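September 2024

Woke up with the intention of being a person who cleans the microwave. This has been on the list since the spring, under "call dentist" and over "find out what the other key opens." The dentist got called. The key is still a key.

The trouble started with Vittoria Mancuso, who came by last night to return my casserole dish and stayed to reheat some soup. She opened the microwave, looked in, closed it, and said she'd have the soup at room temperature. She said it very kindly. Vittoria was raised well. I lay in bed afterward thinking about the lasagna of last winter, which went off like a paint can, and which I had dealt with at the time by wiping the part that showed from a standing position.

So this morning I took out the glass plate and put it in the sink to soak, along with the little plastic ring with the wheels. The ring has lost a wheel. I have no idea when. It explains the limp.

Then the lemon business. Concetta Sartori swears by it: half a lemon in a bowl of water, 5 minutes on high, then leave the door shut for a while so the steam can do its work. I put in a whole lemon's worth, being an overachiever in all the areas that don't pay. While I was waiting I read the label on the spray bottle from Jimis, which says it is good for kitchens, baths, boats and "most trims." I don't own a boat. I may own some trims.

The steam made the kitchen smell like a hotel lobby, and after that the walls wiped down with hardly any argument. I did the ceiling too, lying across the counter with my head turned sideways, and my neck is complaining as I write this. The bit I'd never looked at properly is all the little holes inside. There's a whole long row of them, and then a square patch set into the wall with the holes laid out in squares around a smaller square, like somebody at the factory had a free afternoon and some graph paper. I'd been heating up coffee in front of that for 6 years. I went over it with a cloth wrung nearly dry and kept the spray well away from it.

The door was slower going. The window has that fine metal mesh, and behind glass it always looks a bit dirty even when it isn't, so I rubbed at one spot for ages before accepting that it was the pattern. The thin black strip along the bottom edge had collected what I will call sediment. A toothbrush took care of it. I have now written TOOTHBRUSH - NOT TEETH on the handle in marker, because I know who lives here.

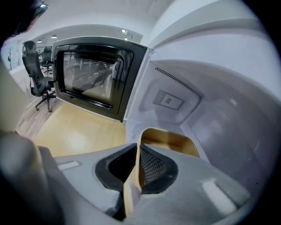
How do you get the smell out once the lemon smell wears off? Leave an open dish of baking soda in there overnight with the door closed, and take it out before you cook anything.

I got that from In-ho Kong, who I called in the middle of all this to ask about the missing wheel. He fixes everything in his building and has a drawer for parts he can't identify. He said a new ring shouldn't run me much and that I should measure the old one across before I order. I measured it. I wrote the measurement on the back of an envelope. I then put the envelope out with the recycling, went down in my socks to get it back, and met Manuela Marino from upstairs, who asked whether everything was all right. I told her I was looking for a number. She said aren't we all, and got in the elevator.

By lunch the plate was back in, still sitting on its limping ring, and I had run out of reasons to be in the kitchen. I stood there with the door open, admiring it. Then I got hungry, and the only thing in the fridge was the rest of the lasagna (a new one, I'm not an animal). I ate it cold, over the sink. I wasn't ready.

Vittoria texted at four to ask if she'd left her scarf. She had. I told her to come and get it and to bring soup.

To do: order ring. Buy one of those plastic domes you put over the food, which Rosario Longo gave me two Christmases ago and which I believe I gave to somebody else. The oven can wait until October. I opened it for a second while I had the gloves on, and closed it again, and had some sympathy for Vittoria.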